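July 2025, the evening after the lemon

The plan for today was to get the planner to stop being afraid of the table. I wrote that on the whiteboard this morning, in those words, and Solange Guérin came by, read it, and underlined "afraid" without comment. She does this. I have worked with her long enough to know an underline means she wants a number by the end of the day.

Background, for when I reread this and have forgotten everything: Florkier is our two-arm task stack, and it runs in simulation on top of Brudine, which does the physics and the rendering and most of the complaining. The job is to pick a thing up off a cutting board and put it in a box. A toddler would be done before lunch. We are in our second quarter.

The symptom was that the right arm would go to its pre-grasp pose, wait, and then back off. Every time. The log said "no feasible approach," the way a restaurant says there are no tables while you are looking at nine of them. I spent the first hour suspecting the inverse kinematics, because I always suspect the inverse kinematics. It was fine. It gave me solutions. It gave me solutions I hadn't asked for, including one where the elbow went somewhere I would describe as personal.

So then I looked at the collision padding. Mallet (our collision checker, named by someone who has since left and taken the explanation with him) had a default margin I had never questioned. It lives in a config file that inherits from another config file that inherits from a third, and the third one has a comment at the top reading "temporary." I checked the commit. It is from November, and I wrote it.

The margin treats the cutting board as an obstacle, fair enough, and inflates it upward. The lemon sits on the board. You can see where this goes. The lower half of the lemon was, as far as Mallet was concerned, buried in solid padding, and any finger that came down beside it was already in a crash. The planner was right to be afraid. I had built it a haunted house and then written on the whiteboard that it should be braver.

Before lunch I made the padding per-object, gave the board a margin of 2 mm and left the table as it was. Ran it. The right arm went down to the lemon with real conviction and knocked it off the board. I was so pleased to see contact that I saved the replay under the name "progress."

Afternoon was perception, or what we call perception. In simulation you could simply ask the engine where the lemon is, and for a long while we did, and everybody's graphs looked wonderful. Solange put a stop to that in the spring. Now the pose has to come out of the rendered image like it would in real life, through Genmont, which fits an ellipsoid to anything it believes is fruit. Genmont likes the lemon. It also likes the gray rounded thing at the back of the table, with somewhat less certainty, and for 40 frames in one episode it liked the tip of the left gripper. I don't know what it was going through.

The real trouble was orientation. A lemon is nearly the same all the way around its long axis, so the estimator is free to report any spin it wants, and it exercises that freedom. From one frame to the next the lemon would stay put and its reported frame would roll over like a dog in the sun. The planner took every roll as news. It would throw out a good grasp and start again from nothing, which is where the long pause at the pre-grasp pose was coming from. The padding had merely been hiding it. I love finding out that one bug has been standing politely in front of another.

Fix: tell the grasp scorer that lemons have an axis and no opinion beyond that. Collapse the spin before comparing poses, keep the old grasp if the new one is the same up to rotation. It came to eleven lines, counting the one where I misspelled "symmetry."

Then I left it running while I made coffee, with the left arm pointed up toward the gray rounded thing and the right one between the lemon and the box, and stared at the paused viewer for longer than I would put on a timesheet.

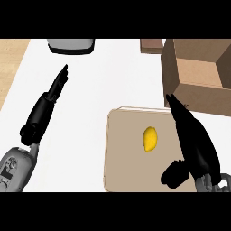

The number Solange wanted

I queued a batch of 1000 episodes with the lemon placed at random on the board, and went to argue with the build server, which had decided that my branch did not exist. By the time we had reached an understanding the batch was done. Over 200 of the runs failed, and I was ready to be gloomy about that until I sorted them.

Nearly all the failures were the same failure. The grasp is good, the lift is good, and then the arm carries the lemon toward the cardboard box on a path that clips the near wall. It doesn't happen on every start position. It happens when the lemon begins near the right side of the board, where the straight-line route to the box is short and the arm has very little time to gain height. The trajectory optimizer has a cost on path length and a cost on jerk. It has no cost on being low, because I assumed collision checking would take care of that, and collision checking does, right up until the lemon is in the hand. The held lemon is not in the collision model. We attach it to the gripper for the physics and forget to attach it for Mallet. So the arm clears the wall beautifully and the lemon does not.

I took this to Solange as a number, as requested, with a plot. She looked at the plot, asked whether the held object had ever been in the collision model, and I said it was an interesting question. She said it was a yes or no question. It was no.

In fairness to past me, the attach call exists. It is in the code, it has a docstring, there is even a unit test, and the test passes. The test attaches an object to the gripper and checks that an object is attached to the gripper. Nothing in the pipeline ever calls it. I have rarely seen a function so well cared for and so alone.

I wired it in at the end of the day, which I know better than to do. First attempt, the lemon was attached and immediately reported as colliding with the fingers holding it, so the planner refused to move at all, on the grounds that it was already touching something. Second attempt, I allowed contact between lemon and fingers, and it lifted off and then would not let go, because nothing detaches it on release. It took its hand to the box, opened it, and stood there with an invisible lemon to protect. I stopped at that point. There is a ticket.

For tomorrow: detach on release. Delete the word "temporary" from that config file, or the config file. Ask whether the left arm should be doing anything in this task besides being planned around, since it costs us planning time in every episode and so far has contributed one false lemon. Rename "progress." Wipe the whiteboard before anyone else underlines something.

Dinner was fish. There was a slice of lemon with it and I moved it to the side of the plate.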